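Fiction > Short stories > Places

The Wrong Side of the Cut

I grew up in Zatach, or as the people of Clirkley would have it, I grew up in Clirkley and was too stubborn to say so. We were three streets and a chapel on the far bank of the canal, and our rates went to Clirkley and our bins were emptied by Clirkley (late), and if you posted a letter to Zatach without putting Clirkley on it you might as well have thrown it off the bridge.

But the old maps were on our side. My gran had one over her sideboard, brown as tea, and on it the river went the long way round, a great lazy loop to the south, and Zatach was up on the north bank with the farms of Skarkunlow. Then a man called Dekker, who owned the brickworks and wanted his barges to get to the sea a day quicker, dug a straight channel across the neck of the loop. The river took to it at once. The loop silted up and turned into allotments, and Zatach went to bed in one parish and woke up across the water from it.

Gran told this story as if she'd been there. She hadn't, it was well before her time, but she could do Dekker's voice and everything.

So we were Skarkunlow people, you understand. We were baptised there and buried there, even though it meant carrying the coffin over the footbridge, which is narrow and has a kink in it. My uncle very nearly went in. I mean he was already dead, but he very nearly went in.

The boundary letter

The letter came in August. It was from the district, two pages, and it said that a tidying of boundaries was being considered and that residents of "the area known locally as Zatach" could give their views. Known locally as! My mother read that bit out loud at the table, then read it out again to the woman next door through the hedge.

I was living in Clirkley proper by then, above the chemist's, and I'd come over on my bike for my tea. I'm afraid I said what did it matter. I said the bins would still be late. My mother didn't speak to me until the rhubarb, and then it was only to ask if I wanted custard.

What the letter wanted was to make the whole thing official and have us down as Clirkley for good, burials included. There'd be a hearing at the Skarkunlow reading room, and anyone with a document bearing on the matter should bring it along.

"We've got a document," my mother said, and looked at the wall over the sideboard.

It wasn't there, of course. There was a clean square on the wallpaper where it had been. Gran had lent it to Marijke Bakker at the library the winter before she died, and with the funeral and everything it had gone out of all our heads. 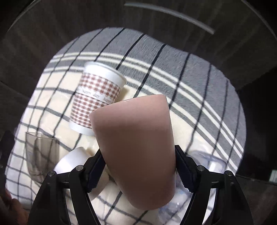 Marijke Bakker and the map

I'd been scared of Marijke Bakker since I was small. She had a way of opening a returned book and sniffing it. I went on my lunch hour, meaning to be quick, and found her on her knees in the back room with her shoes off, surrounded by parish registers.

"You're a Zatach one," she said. "You've got the chin."

I said I'd come about the map. She said she'd been waiting for somebody to come about the map, and where had we all been? Then she got up, not very easily, and pulled out a long flat drawer, and there it was between two sheets of tissue, much smaller than I remembered.

"Your grandmother thought this was older than the cut," she said. "Have a look at the corner."

I looked. There was a little compass and a sea monster (we are 30 miles from the sea) and under the monster's tail, in brown ink so faint I had to get my nose right down to it, a line of writing. It said the map was drawn for J. Dekker, Brickmaker, to show the course of his intended channel.

And once you knew, you could see it. A dotted line ran straight across the neck of the loop, so light I'd always taken it for a crease. Beside it, on our bit, was one word, Zatach, and a lot of small squares.

"Those are huts," Marijke said. "For the diggers. I've been through the registers and there's no Zatach before them. Not a christening, not so much as a stray pig. He put up 94 huts for his men and when the channel was done some of them stopped on."

I sat down on a pile of something. All those years of Gran doing his voice, and we were his. We hadn't been cut off by the channel at all. We'd come with it, shovels over our shoulders, and very likely from nowhere near Skarkunlow.

"Did she know?" I asked.

Marijke thought about that for a good long while, folding the tissue back over. "She had very good eyesight," she said.

What I told my mother

I walked home by the towpath with the map in a cardboard tube under my arm. It's a nice walk if you don't mind nettles. The water was high and brown and going along at a fair lick, the way it does after rain up the valley, and there were boys on the footbridge dropping sticks in one side and running over to see them come out the other. It does that to everybody, that bridge. I've done it myself in a suit.

I had it all worked out by the lock. I'd tell her straight, and she'd be furious, and then we'd have a cup of tea.

She was at the gate. She'd had her hair set for the hearing, though it wasn't until the 17 Sep 2026, and it must have been around half the street behind her, all trying to look as if they'd just popped out. She took the tube off me and had the map out there and then on the bonnet of next door's car, and everyone leaned in.

"There," she said, and put her finger down on the loop. "North bank. Plain as day."

Nobody looked at the corner. I looked at it, and then I saw my mother's other hand, which was lying flat over the sea monster, tail and all, and pressing down quite hard.

"Plain as day," I said.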